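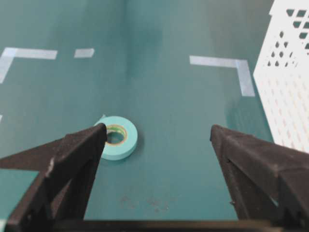
I got to the Betent ferry dock way too early, so I was on my second coffee when Azucena Magaña came down the ramp waving a clipboard at me. She runs the glass-bottom boat out to the Sarnlow reef, and she talks the way she drives, fast and with a lot of pointing (I loved her right away).

"You get seasick?" was her first question. I said a little. "Okay, sit in the middle and look at the fish, not the floor."

The fish are under the floor, so I'm still working on that one.

She grew up in Ayala, up the coast, and didn't learn to swim until she was 11. "My mother thought the ocean was for fishermen," she told me. "Then my cousin handed me a mask and I saw a parrotfish biting the coral. You can hear it, you know! Crunch, crunch. I went home and told everybody."

She bought the boat in 2000, secondhand, with a leak. Her first passengers were mostly grandparents who came along while the kids went diving, and they're still her favorites. "They ask better questions. The divers want to tell me what they saw."

I asked when to come, and she said November, on the first trip out, before the wind picks up. The morning boat leaves at 8 and the ride to the reef is short, so you'll be back in time for lunch. Bring a hat! There's shade over the glass but none on the benches by the rail.

We use cookies to improve your visit. By continuing to browse you accept our cookie policy. Accept | Manage settings

We saw 3 turtles on my trip, and Azucena yelled for every one of them like it was her first. Afterward she sent me up the hill to Trodora for fried snapper. "Tell them I sent you," she said. "They won't give you a discount, but they'll give you the table with the fan."

They did, and I stayed there until the afternoon boat came in.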